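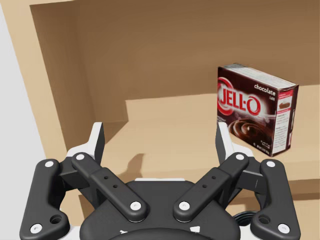 Jintana Wannasri still holds that the arm should never have been allowed to start again by itself, whatever else the report says about shelves and measurements, and that arguing over the shelf gave everyone a way to put off talking about the restart. She made the point at the first meeting after the incident and again at the last one.

She has a fair case. The incident at Gutton's grocery warehouse outside Furnham hurt no one, and the damage came to a bent gripper finger and a chipped shelf edge. It still took the pick station out of service for months, and it changed how the company tests everything that reaches into a shelf.

The station is simple enough. A single arm stands in front of an open shelving unit and takes out boxed and canned goods for small orders. It came from Mekonnen, a supplier of warehouse equipment. The software that plans its movements is called Cekport, and Gutton's own automation group set it up for the site. By the time of the fault it had been running in March for most of the month without much to report beyond dropped packets and the odd squashed corner.

On the morning in question the arm was sent to the middle shelf for a box of dessert mix standing near the back. It came in too low. The left finger hit the front lip of the shelf, the arm registered a force it didn't expect, and it went into a protective stop, as it was built to do.

Bảo Diệp was the technician on shift. He could see that the box had been knocked over and was leaning against the side panel. He opened the access panel at the side of the station and reached in to stand the box up. While his hand was on the shelf, the arm backed off the lip, raised itself and began the approach again.

"I heard the brakes let go and I pulled my arm out," he says. "It wasn't fast. People ask me if it was fast. It was moving at normal approach speed, but you don't think about speed when it's coming to where your hand is."

He hit the emergency stop and stepped away. The arm had already struck the lip a second time, and that was when the finger bent.

Diệp wrote it up before the end of his shift. Gutton shut the station down that afternoon and passed the logs to Annelore Wunderlich in the automation group. She started with the question everybody was asking, which was why an arm that had passed its tests had hit the shelf at all.

Those tests had been run in simulation. The group had put the arm through 3,000 picks on a computer model of the station before it was switched on for real orders, changing the position of the goods from one run to the next. The model had no record of contact with the shelf. Wunderlich ran the failed pick again with the exact positions from the log and it went through cleanly.

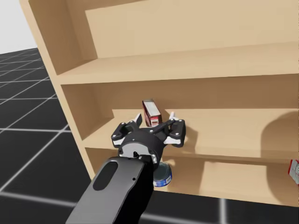 The model shelf was drawn from the supplier's drawings, and the drawings were correct for the unit Gutton had ordered. The unit that was installed came with a raised front edge to stop goods from sliding out. In the simulation the shelf boards are flat panels with plain front edges, and the whole unit is the same pale tan, so there was little to make a person look twice at that detail. Wunderlich had a run stopped on her screen with the gripper open at the front of the middle shelf and the red box standing just behind it. On the computer, that position was fine. On the warehouse floor, the same position left the gripper with a clearance of 2 millimetres over the raised edge, and less once the arm had warmed up and sagged a little under its own weight.

"I'd looked at that model every day for weeks," she says. "I knew it better than the real shelf. That was the trouble, I suppose. I'd been out to the floor when the arm was installed, and I checked the bolts, the cable run and the fence. I didn't put a ruler on the shelf."

Installing the different unit had been a sensible decision by the people fitting out the aisle. It was recorded in the purchasing file, where the automation group didn't look.

The second question took longer. A protective stop is meant to hold until a person has checked the machine and cleared it. On this station there was a setting in Cekport that let the arm retry a pick after an unexpected contact, up to a set limit, without anyone pressing anything. It was there to deal with light bumps against soft packaging, and during early trials it had saved the operators a lot of walking back and forth.

The retry was supposed to be blocked whenever the access panel was open. The switch on the panel worked. Uwe Diekmann tested it repeatedly during the investigation and it never missed. But its signal went only to the light on top of the station and to the screen. It had not been wired into the safety circuit for the arm, and the software was reading the state of the panel once at the start of each pick. When Diệp opened it, the pick was already under way. The retry counted as part of the same pick, so the software didn't look again.

"The light turned amber," Diekmann says. "Anyone standing there would take amber to mean the machine knows you're in it. It was an indicator lamp and that was all it was."

Wannasri, at the time the safety lead for the site, had asked for automatic retries to be switched off before the station went live. Her note is attached to the report. The reply underneath it says the panel switch would cover the risk, and nobody checked how the switch was connected.

The repairs themselves were not complicated. The panel switch now cuts power to the arm directly, and the arm can't be restarted from inside the reach of the shelf. Retries after a contact are off. For any pick close to a shelf edge, the arm slows to 50 millimetres a second for the last part of the approach. That adds time to each order and the warehouse has accepted it.

The simulated shelf has been redrawn from measurements taken on the floor. Imke Petersen took them with a steel rule and a laser measure, which kept her on her knees in the aisle for 40 minutes, and she found another difference while she was there. The lowest board sat higher on the right than on the left. It has been shimmed. The model and the real unit are now compared before any change to the software goes out, and the person who signs the comparison has to have been at the station that day.

The station returned to service on Nov 7, 2023, at first only on the middle shelf and only with boxed goods. Cans were added later, after the group had worked out a better grip for the lowest compartment.

Diệp is still on the same shift. He isolates the arm before he opens the panel now, and hangs his own padlock on the switch. The procedure doesn't require the padlock. Wannasri has asked for it to be added.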